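The return of the repair bench

When Joanne Naylor took over the unit behind the old bus depot, she planned to sell second-hand lamps. People kept coming in with broken ones instead. Within a year she had stopped buying stock and put a sign in the window that said Repairs, with the opening hours written underneath.

She now takes in toasters, radios, sewing machines, fans and the odd garden strimmer. Last year she logged 1692 jobs in a set of hardback notebooks, one line each: name, item, fault, price. Of those, 406 were kettles.

"Kettles are mostly a switch or a bad connection at the base," she says. "People bring them in feeling a bit silly for asking. Then they tell you what a new one costs."

The trade had nearly gone from the town. Greda, the electrical shop on the market square, closed its workshop in 2000 and kept only the sales floor. Its last repairman, Rezaei, worked from his garage for a few years and then gave that up too. Naylor bought his drawers of screws and springs, and they still carry his labels.

Spare parts are the hard bit. Older machines were put together with screws, and a worn piece could be ordered by number. Plenty of newer ones are glued or clipped shut, and the maker may not sell anything smaller than the whole motor unit. Kesteo, a small supplier she uses for belts and brushes, holds 700 lines and will search for others, but a search can take weeks.

Some customers won't wait that long. Others leave a machine with her in February and don't ask after it until the clocks have changed.

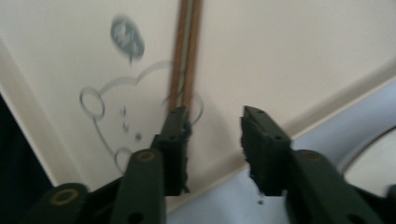 Prices are kept simple. There is a small charge for looking, which comes off the bill if the job goes ahead. If a repair would cost more than half the price of a replacement, she rings first. Most people say yes anyway, particularly with sewing machines — many of those belonged to a mother or an aunt.

She has turned down offers to open a second shop. She did agree to run an evening class at Trurnska, the arts centre by the canal, where people learn to change a fuse, test a lead and open a casing without snapping the clips. It filled up in two days, and there is a waiting list for the next one.

Her own kettle, she says, is on its third switch.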